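From: Priit Zariņš
To: Cirkport maintenance list
Subject: Re: Blue pads on the Dhillon grippers, knitwear work

Dear colleagues,

I reply to the message from Kanini Lema, quoted below for those who joined the list after May.

> We have two Dhillon hand-held grippers in use for knitwear folding at Elta.
> After a pad change, one of them closes with the left finger slightly ahead of
> the right. Fine gauge knits are held without difficulty, but heavy cable
> knits slip at the first fold. Could the list advise whether the pads or the
> linkage should be looked at first? The unit has logged 1,299 closings since
> its last service.
>
> Kanini Lema

The linkage should be looked at first. A new pad on a finger that is already out of step will wear unevenly, and the fault will then appear to lie in the pad.

Please begin with the unit switched off and the fingers open. Each of the six pivot pins should turn without side play. Particular attention is due to the pins nearest the housings, which carry most of the load when a thick layer is lifted. 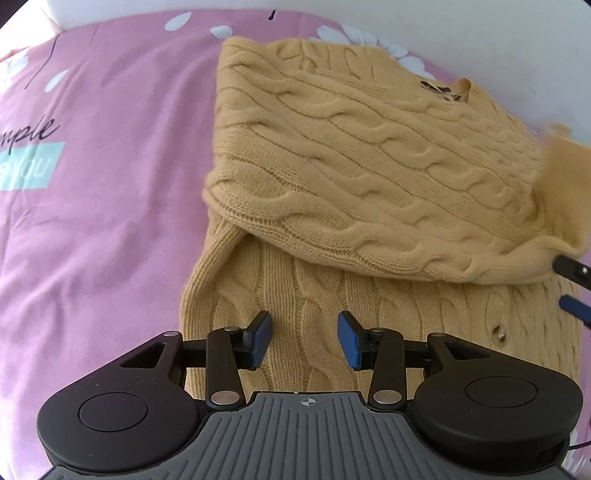 If a pin has play, it should be replaced together with its opposite number. Our stores hold the pins under part 283, and requests may be sent to the usual Cestum address. Pins of different ages should not be mixed on the same gripper.

Once the pins are sound, the pads may be set. The two faces must meet along their full height when the fingers are closed on a single sheet of thin paper. Should the paper pull out at the top and hold at the bottom, the pad mount is tilted and its screw should be slackened, the pad pressed flat, and the screw tightened again. Glue is not to be used behind the pad.

A test on cloth should follow, and it should be carried out on a made-up bed or another soft surface, as a hard table hides small errors in height. Start with a lighter knit and take hold close to a finished edge, with the fabric passing down between the pads.

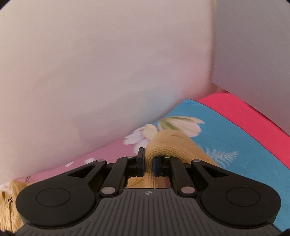
The grip should be released and taken again several times at the same spot. Any pulled stitch is a reason to stop and clean the edges of the pads with a damp cloth. Solvent will harden the rubber and must be kept away from it.

The order of work for a cable knit garment, as agreed with the Elta workshop, is as follows.

1. Lay the garment flat, smooth the lower body, and fold the upper part back over it. Keep the gripper open and clear of the knit before closing on any layer.
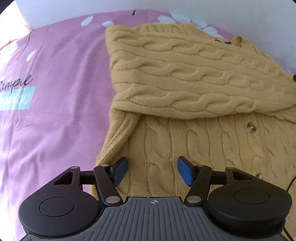 2. Close slowly on one layer only. Buttons must stay outside the pads, as they mark the rubber.

3. Lift by a hand's width, hold, and lower. Record any slip in the service log, stating which finger closed first.

4. Check that the cable hangs free beside the housing and is not drawn tight at full reach.

Kanini, I should be grateful if you would post the result of the pin check before ordering new pads. If the left finger still leads after the pins have been changed, the unit should be returned to us with its log.

Yours faithfully,

Priit Zariņš
Cirkport, equipment maintenance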